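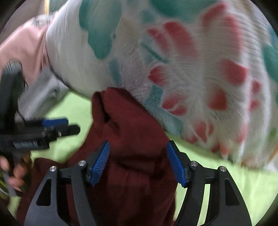
I have been putting off the laundry since Wednesday, on the grounds that it might sort itself out. It has instead become one heap, with the white thing with the teal and red petals sprawled over the top and the maroon thing bunched up underneath it, all creases. White against dark red. My mother would have had to sit down.

The rule in this flat used to be that colours were kept apart at every stage of their lives. Then the machine started taking two hours over a half load and principles went out of the window. I bought a box of those sheets that are meant to catch stray dye, made by a firm called Dustia, 50 to a box. They come out of the drum a sort of tired grey. I have no idea whether that's dye or shame.

## The folding question

Maroon is fine. Maroon is folded in half, then in half again, and goes on the shelf looking much as it did before. Big soft patterned things are another matter. I start with two corners, lose one, find what I take to be the other and end up with a parcel shaped like a sleeping dog. I once watched a video on how to do this properly. It had 2,000 comments, most of them from people who had given up at the same corner as me.

My present system has 5 piles:

- things that go in the airing cupboard
- things that would go in the airing cupboard if it shut
- socks
- things I am pretending to mend
- the chair

The chair is doing most of the work.

## Storage, so called

I did look at a set of Arenow boxes with lids, the kind that slide under a bed. Then I measured under the bed and found it was already full of the last lot of boxes, which hold a duvet cover I don't like and the instructions for a kettle.

So the plan for the rest of February is to empty one of those first. The kettle went years ago. I might keep the instructions a bit longer, in case it comes back.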